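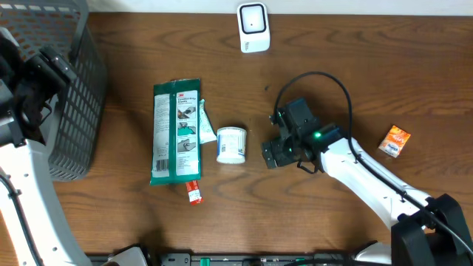 The table, Wednesday morning.

I paid 80 dollars to go to the Cloltcombe small business breakfast and I have been grumpy about it since July, when I booked. It finally happened. The flyer promised 200 business owners. I didn't see anything like 200, and a good share of the people I shook hands with were there to sell to me.

The keynote was from Ulto, who run a referral platform. You join, you pass leads to other members, they pass leads to you. The speaker put one number on the screen, 3,919 "connections made last quarter," and left it up for a long time. I asked what counts as a connection. He said any introduction sent through the platform. So if I forward your email address to a roofer and the roofer never opens it, we have connected. I asked how many turned into paid work and he said they were "building out that side of the reporting."

Maybe they are. I'd want to see it before I handed over a card number – and the sign-up form wanted the card first. 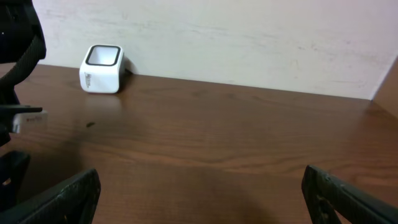
Veronika Schwaiger wrote to me after I grumbled about this on the mailing list: you're being unfair, I got two steady clients out of a breakfast like that, and neither came from the keynote. They came from the line for coffee.

Fair enough, and I believe her. But then why is the coffee line 15 minutes and the keynote an hour and a half? Lanz, who sponsored the thing, also got a slot to talk about invoice software. Anico got one after that. By then I was reading the fire exit notice.

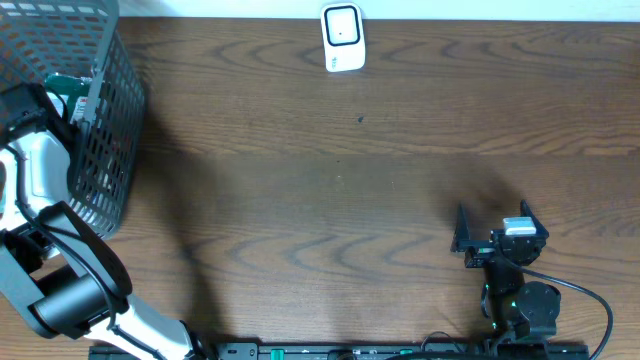
Vol. 6, No. 10 – 30 Oct 2019

Valentin Thaler wants me to split a table with him at the spring one. The price isn't posted yet. I told him I'd go in if the organizers will send me last year's attendance list with the sponsors taken out. He has forwarded my question to them, and I suppose Ulto would call that a connection. No reply so far.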